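Speaker notes: The stop on the Skuvircombe path
Gesex outdoor robots group, spring meeting, April 2021

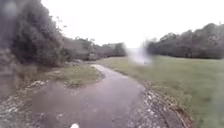
Slide 1. The path at Skuvircombe, wet, from a fixed camera.

Leave this up while people sit down. Say who we are and what the robot does: it drives the path and logs the surface condition. We call it Skarno. No one steers it, but a person walks behind with the stop button.

Point out the wet asphalt and the stones along both sides. Both come up later. Also the whitish smear near the middle, at the far end of the path. Ask people to remember it.

Slide 2. What happened

On run 58 in January the robot left the path on the right-hand side and went into the gravel. The walker pressed stop. It rolled on for 2 metres before the brakes held. No one was hurt and nothing was broken apart from a wheel cover.

Say clearly that we count this as a safety failure. If someone had been standing on the grass verge of a busier path, we would be giving a different talk.

Slide 3. The log

Show the plot. The fault code is 3049, low confidence in path edge. It came up well before the robot turned. Under the rules we had then, 3049 was a warning only, so it was written to the log and the robot kept its speed.

Pause here. People usually want to read the axis labels.

Slide 4. Two causes

First, the edge finder. It looks for a change in brightness between asphalt and verge. Wet asphalt under a white sky can be as bright as pale gravel, and the software took a shiny stretch for the edge.

Second, the stop. The Yeoh brake controller was set up on a dry yard floor. We never repeated the test in the wet. That was our mistake and the supplier's manual does tell you to do it.

Go back to slide 1 if there is time. A smear like that one hides part of the far view. We have no proof it played a part in run 58, so don't let the questions drift that way.

Slide 5. What we changed

3049 now brings the robot to a halt. It stays there until the walker clears it.
Top speed is halved when the surface is wet.
Brake test on wet ground before each day's first run.
Lens check added to the start sheet.

Slide 6. Still open

The robot now halts too often after rain. Walkers are getting used to clearing the code without looking, and that worries us more than the lost time. Ask the room how they deal with it.

Questions. Spare slides on the brake figures are at the back.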